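Visits > Reports > Robotics > Sorkcombe open day

Print this page | E-mail this page

Vornier opened its Sorkcombe lab to visitors in January. Our group was 13 people and the tour took two hours, most of it spent on retail handling - shelf picking and placing on a work table. Hélène Charbonneau led the technical part. She began with calibration, which the lab repeats before every session. Wrist views were treated as a separate topic, since the close range leaves little margin for focus error. 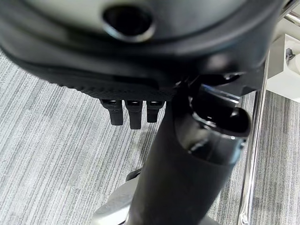
The control software is called Boychuk and runs in 2 layers, one for arm motion and one for grasp selection. Grasp selection was the weaker part by the lab's own account. Round packages are the standard test. Chip canisters on their sides go on the shelf, a smaller upright container goes on the steel table, and the multi-fingered hand has to open to suit whichever it is sent to.

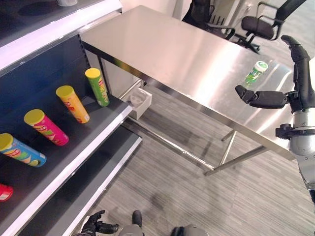 Noémie Thibodeau asked whether thumb position was set by the planner or left to the operator, and said that at Gresholm the operator still corrects it by hand. Charbonneau replied that the planner proposes it and the operator can override. Logs are kept for 24 months.

This site uses cookies to remember your settings. Accept | Manage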